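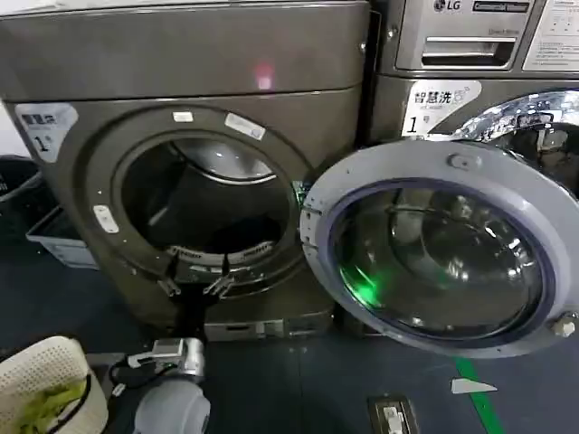

About Prendville

Prendville is a small poetry press and writing group, and we love what we do! Borghild Lunde started it with 2 notebooks and a borrowed stapler, and there are 31 of us now – poets, a few songwriters, one retired surveyor who only writes sonnets.

We meet at 7 pm in the back room on Skadis Lane to read new work aloud. You don't have to read. Plenty of people come along for months and just listen, then turn up one night with something marvellous folded in a pocket.
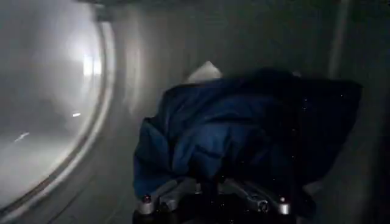

Dark blue fabric, bunched up

Our online journal, Lasico, has published 2,838 poems so far, in every colour of mood you can think of (grief and the sea are still our favourites). The print edition comes out each September, and we've made 17 of them, all folded and sewn by hand.

We read everything we're sent, rhymed or unrhymed, finished or nearly. Send up to five poems with a line or two about yourself – Borghild writes back to everyone, usually with a question about your line breaks.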